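OK record people, I need to tell you about the box I dragged home from the Stirnotwood swap meet, Sun 18 October. My back still hurts and I regret nothing.

I went in for sleeves. Plain paper sleeves! I came out with a crate of old polka and waltz 78s, mostly accordion and fiddle duets, a lot of them on a label called Bralano that I had never heard of before.

So far all I know about Bralano is what's on the labels. Maroon paper, gold print, a little rooster at the top. The one I keep going back to is number 1258, a waltz on one side and a very fast polka on the other, credited to the Dostska Brothers.

The waltz is lovely. The fiddle comes in a hair late on every phrase and the accordion just waits for it. Then you flip it over and they play like the building is on fire – I had to check my turntable speed twice.

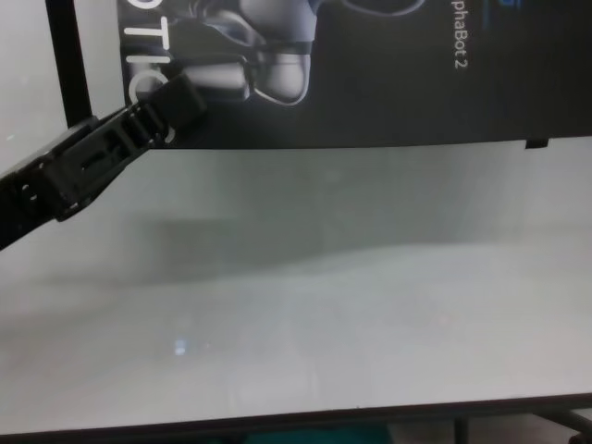

Poster, white lettering and all.

Condition report for those who care: 11 discs play great, 2 have hairline cracks but still track if you're brave, and one has a bite out of the rim so you miss the first few bars of a schottische. I've been cleaning them with distilled water and a soft brush, one side at a time, and letting them stand in the dish rack overnight.

A few people asked about the stylus. I'm using a 2.8 mil for most of these and it's quieter than the 3 mil I had on before. The polka still sounds like bacon frying for the first ten seconds, then it settles down.

The seller also had a pile of Fernandes guitar solos and I left them there. I've been thinking about them ever since. If you were the person in the green jacket who was flipping through them when I walked off, please tell me how they sound.

Transfers are coming as soon as I fix the hum in my preamp. Waltz side first. And if anybody has a Bralano catalog, or even one page of one, my messages are open!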